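종이는 왜 구겨지면 안 펴질까?

어린이 과학 읽을거리 / 글: Delia Sepúlveda

시험지를 가방에 쑤셔 넣은 적 있지? 꺼내 보면 쭈글쭈글. 손바닥으로 아무리 문질러도 처음처럼은 안 돼. 책 밑에 하룻밤 눌러 놔도 줄이 남아 있고. 근데 고무줄은 당겼다 놓으면 바로 돌아오잖아. 뭐가 다른 걸까?

종이는 뭘로 만들었을까

나무. 정확히는 나무 속에 든 아주 가느다란 실 같은 것. 이걸 '섬유'라고 불러. 나무를 잘게 부수고 물을 넣고 푹 삶으면 죽처럼 돼. 이름은 펄프. 펄프를 넓은 체에 얇게 펴서 물을 빼고, 누르고, 말리면 종이 완성.

돋보기로 찢어진 종이 끝을 한번 봐. 털 같은 게 삐죽삐죽 나와 있을 거야. 그게 섬유야. 한 장 안에 셀 수도 없이 많이 엉켜 있어. 풀로 붙인 것도 아닌데 서로 꼭 잡고 있지. 물이 마르면서 섬유끼리 바짝 달라붙거든.

접으면 무슨 일이?

종이를 살짝 휘었다가 놓아 봐. 다시 펴지지? 여기까진 괜찮아. 섬유가 조금 휘기만 했으니까.

이번엔 꾹 눌러 접어. 접힌 바깥쪽 섬유는 쭉 늘어나고 안쪽 섬유는 찌그러져. 어떤 건 끊어지고 어떤 건 옆 친구 손을 놓쳐. 다시 펴도 그 자리는 이미 약해져 있어. 그래서 한 번 접은 데는 또 잘 접히고, 찢을 때도 그 줄을 따라 찢어져. 색종이 접기할 때 손톱으로 꾹꾹 누르는 것도 다 같은 원리!

구기는 건? 접는 걸 여기저기서 한꺼번에 하는 거야. 방향도 제멋대로. 뾰족한 점이 생기고 그 점끼리 줄로 이어져. 구겼다 편 종이를 창가에 비스듬히 들고 보면 산이랑 골짜기가 있는 지도 같애.

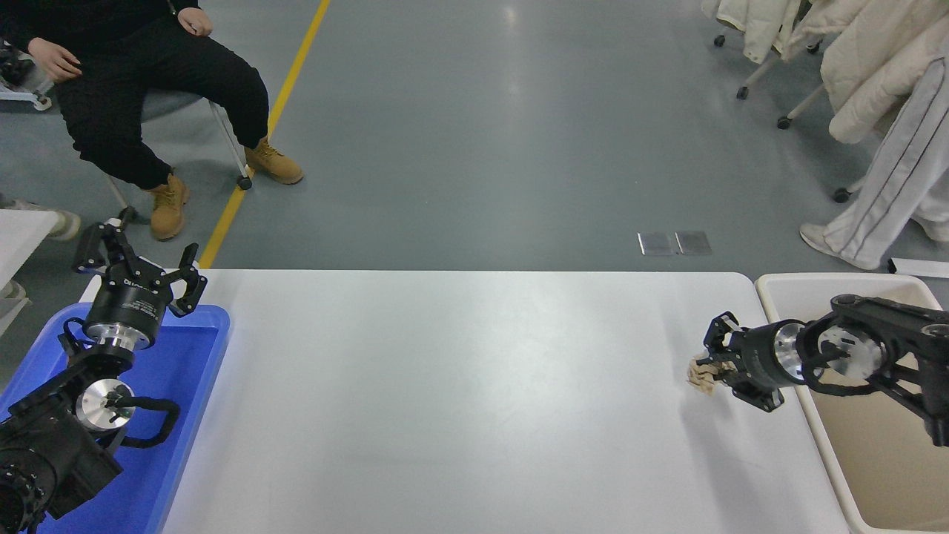 구긴 종이는 왜 단단할까

신기한 거 하나 더. 종이를 두 손으로 힘껏 뭉쳐 봐. 처음엔 쉬워. 근데 작아질수록 안 눌려. 어른이 해도 마찬가지.

접힌 줄 하나하나가 작은 기둥 노릇을 하거든. 평평한 종이는 세워 두면 픽 쓰러지는데, 반으로 접어서 세우면 서 있잖아. 그런 기둥이 공 안에 잔뜩 들어 있는 거지. 게다가 종이 공 속은 대부분 공기야. 꽉 뭉친 것 같아도 빈 데가 더 많아. 그래서 택배 상자에 구긴 종이를 넣어서 컵이나 접시를 지켜 주는 거고.

집에서 해 보기

준비물: 안 쓰는 종이 2장, 두꺼운 책, 동전 몇 개

1. 종이 한 장은 그대로 두고 한 장은 공처럼 구겨.
2. 구긴 걸 살살 펴. 찢어지지 않게 천천히.
3. 두 장을 겹쳐서 크기를 비교해. 구긴 쪽이 조금 작아 보일 수도 있어. 주름이 자리를 먹어서 그래.
4. 책 두 권 사이에 종이를 다리처럼 걸치고 동전을 하나씩 올려. 어느 쪽이 더 버티나?
5. 이번엔 부채처럼 접어서 다시. 깜짝 놀랄걸.

결과는 공책에 꼭 적기. 그림으로 그려도 돼.

그럼 천은?

손수건도 구겨지긴 해. 하지만 천은 실을 엮어 만든 거라 실이 조금씩 움직일 수 있어. 다리미로 뜨거운 김을 쐬면 섬유가 부드러워지고, 편 채로 식으면 그 모양으로 굳어. 다리미는 뜨거우니까 어른한테 부탁하자. 종이는 물에 젖으면 섬유끼리 잡은 손이 풀려서 그냥 찢어지기 쉽고.

자주 오는 질문

구긴 종이도 재활용 돼요?
돼. 단 기름이나 음식이 묻은 건 따로. 코팅된 종이도 안 되는 게 많아. 그리고 너무 잘게 찢지는 말것. 섬유가 짧아지면 새 종이 만들기가 힘들어.

종이를 몇 번까지 접을 수 있어요?
보통 공책 종이는 반씩 접으면 일곱 번쯤에서 막혀. 접을 때마다 두께가 두 배! 아홉 번 접는다고 치면 종이 500장 넘게 쌓은 두께가 돼. 손으로는 무리지.

다음 글은 Bautista Godoy 선생님의 '비누 거품은 왜 동그랄까'. 실험 공책 버리지 말고 갖고 있어.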